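From: Nneka Ojo
To: packing-bench list
Subject: Re: [packing-bench] Sorting surface for wrapped candy, felt or bare board?
Time: 16:40

On Thursday Melquiades Nava wrote:

> We are setting up a second bench for mixed wrapped candy and have to
> settle on a surface. The first bench is bare board. Twist wraps slide on
> it, and anything round ends up at the low corner. I have seen green cloth
> on yours and would like to know the following before I order any.
>
> 1. Does cloth hold the pieces where they are put down?
> 2. Does it shed onto the wrappers?
> 3. How many buckets, and what size relative to the table?
> 4. One lamp or two? Foil is giving us trouble. Under the overhead tubes
> we cannot read the edge print on the small bags.
> 5. Do you sort by wrapper or by what is inside?
>
> Our lots are small. The Hồ order is 546 pieces, mixed, and comes back to
> us every January. Nothing we do justifies a tray sorter.
>
> Melquiades

Melquiades,

Replies below, not in your order. I start with the lamp, as it took us longest and the rest depends on where it stands.

Lamp

One lamp. We use a red desk lamp with a round base, a thin upright arm and a conical shade. The base sits directly on the felt. We tried a clamp lamp first and gave it up, for two reasons. The clamp marked the edging, and the arm could only stand where there was an edge to hold it. A disc base can be put down anywhere and picked up again with one hand.

The problem with foil is the highlight. A crumpled bag has dozens of small faces, and with a strong light near it some of them will always be aimed at your eye. Pink and magenta foil is the worst we handle. It throws white streaks across exactly the part you want to read. Turning the bag helps more than moving the lamp. Hold it upright by the lower half, crimp at the top, and rotate it until the streaks leave the print.

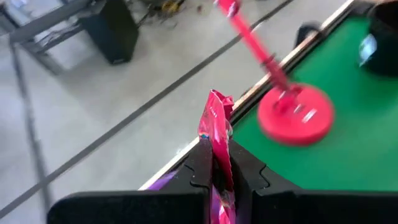

Keep the bulb modest. We started with a 1000 lumen bulb and the edge print was no easier to read than under your tubes. The replacement has a frosted envelope and a lower output. I would also turn off any tube directly over the bench if you can switch it separately. Two sources give two sets of highlights, and rotating the bag out of one puts it into the other.

Set the base toward the far side, on the center line, with the shade tipped out past the far edge. This gives up some brightness on the near half of the table. In exchange the shade is clear of the hands and the base does not use up any of the working area.

If you do fit a second lamp, put it on the same side as the first. Facing lamps are the arrangement to avoid.

Surface

Felt holds a twist wrap well. The tails catch slightly and the piece stays where it was put down. It holds a clear wrapper less well, but still far better than board. Foil bags slide on it if pushed flat, so lift them.

Shedding is real for the first few sessions and then drops off. New cloth should be brushed in one direction and vacuumed before any candy goes on it. Repeat until the brush comes away clean. All our product is wrapped and sealed. I would not use felt under anything unwrapped, and a piece with a torn wrapper goes in the trash as soon as it is noticed.

Color matters more than I expected. Bright green is a good ground for red, orange and pink wrappers. It is a fair ground for clear ones, where you are really seeing the contents and a bit of shine. It is a poor ground for green wrappers. If the Hồ mix has many of those, order a second cloth in gray and swap it in.

Fixing: do not glue the whole sheet. We ran a line of Bondex along the outer margin only and left the middle free, so the cloth can be pulled flat again when it stretches. Full gluing leaves ridges that you will feel under every small piece. Let the line cure overnight with the cloth weighted.

Wrapper or contents

Wrapper, always. The person at the bench should not have to know what is inside anything. Our sheet lists wrapper color, whether the wrapper is clear, printed or foil, and the bucket. Contents appear only on the packing slip.

Two entries need care. A clear wrapper with a red item in it gets called "red" by one person and "clear" by the next. We write it as "clear, red inside" and treat it as its own line. A red-and-white wrapper is not a red wrapper, and the sheet says so in those words. Before we added those two lines, most of our recounts came down to one or the other.

Buckets

Three small ones for a table this size, placed at the corners, leaving the near right side free for the hand. Purple at the far left, lime green at the near left, black at the far right. Different colors let you write "black" on the sheet and save everyone reading labels. Plastic is fine. Straight sides are better than tapered if you can find them, as a tapered bucket tips when pieces are dropped against the rim.

Do not fill them. We empty at 70 pieces, well before the bucket looks full. The tally is easier to check in small batches, and a mistake costs one batch. For your 546 that means seven full batches and a last one of 56, if you run it all through one bucket. With three buckets you will have more part batches at the end, so note each of them on the sheet with its own line.

Loose pieces are put down on the near half of the cloth, a few at a time. Tipping a bucket out to start a session seems faster and is slower. The pieces stack, the clear ones go under the red ones, and you sort the pile twice. A small group near the middle of the near edge, with gaps between pieces, is the working state to aim for. Anything that strays toward a bucket is picked up before the next group goes down.
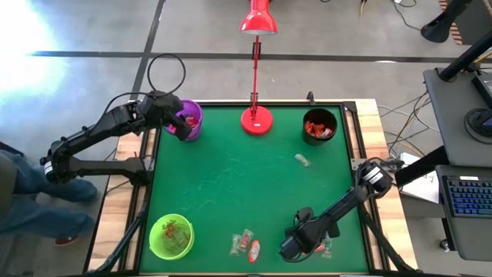

Counting

We count by hand into the bucket and check by weight when it is emptied. The scale is an Irirov bench model. Any scale will do if it resolves well under the weight of your lightest piece. Weigh a reference batch for each wrapper line at the start of the lot and write it at the top of the sheet. Do not carry reference weights over from a previous lot. Suppliers change wrappers without notice, and a heavier film over a full batch is enough to hide a missing piece.

Foil bags are counted only. Trapped air does not affect the weight to any degree that matters, but the fill varies too much from bag to bag for the check to mean anything. We keep them out of the weighed batches altogether and tally them on a separate line.

If count and weight disagree, the batch goes back on the cloth and is counted again by someone else. Do not split the difference. On the last Ikumer lot we had 5 batches disagree, and in four of them the count was wrong. The fifth was a reference weight copied to the wrong line.

Care of the cloth

Brush after each session, always toward the same side. Sugar dust from a split wrapper should be vacuumed dry. If it gets wet it sets in the pile and that patch will hold crumbs from then on. Rotate the lamp base a little between sessions or it leaves a ring. Ours has one from the months before we started moving it, and brushing has not raised the pile.

Put a rail or raised edge on all sides if the cloth ends at the table edge. The height is not critical. It only has to stop a round piece that has been knocked.

Questions back to you: what is the lightest piece in the Hồ mix, and are the small bags crimped at both ends or sealed along the back? If they have a back seam, the upright hold I described needs the seam turned toward the palm, and I would change the wording on the sheet to match. I can send our blank sheet once I have your wrapper list.

Nneka Ojo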